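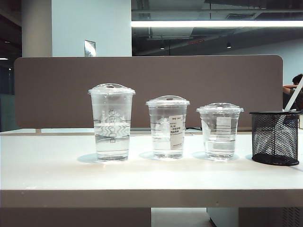
Ticket: las tapas de cúpula se sueltan al apretar el vaso
Abierto por: Thoa Văn
Fecha: 5 de junio de 2026
Proveedor: Garkora
Estado: pendiente de respuesta

Hola otra vez, equipo. Os escribo por los vasos transparentes del último pedido, los de tapa de cúpula con el agujerito arriba. Vinieron 800 tapas en total y ya tengo unas 50 apartadas porque saltan en cuanto agarras el vaso con un poco de ganas.

Os cuento lo que he probado. Primero llené de agua los tres tamaños, el alto y el mediano hasta la mitad más o menos y el pequeño con menos, y los dejé tapados en la mesa. Quietos no dan guerra. Luego los fui inclinando sobre el fregadero: el alto aguantó bien, el mediano goteó por el borde y el pequeño soltó la tapa entera (¡y me empapé la manga!).

Después cambié las tapas de un vaso a otro por si las había mezclado al guardarlas. Con otra tapa del mismo paquete el mediano dejó de gotear - o sea, que el vaso está bien. El pequeño sigue igual con todas las que le he puesto, y mira que he apretado por todo el reborde hasta oír el clic.

En noviembre os compré el mismo juego para el local de Climdale y no tuve ni un problema. ¿Habéis cambiado de molde o algo?

Lo que necesito: saber si la tapa del pequeño es la que toca y, si no, que me mandéis las buenas antes del pedido de Begum, que son 62 bebidas para llevar.

Añado: acabo de probar con una tapa vieja que quedaba en el armario y en el pequeño cierra perfecta. Os guardo una de cada para que las comparéis.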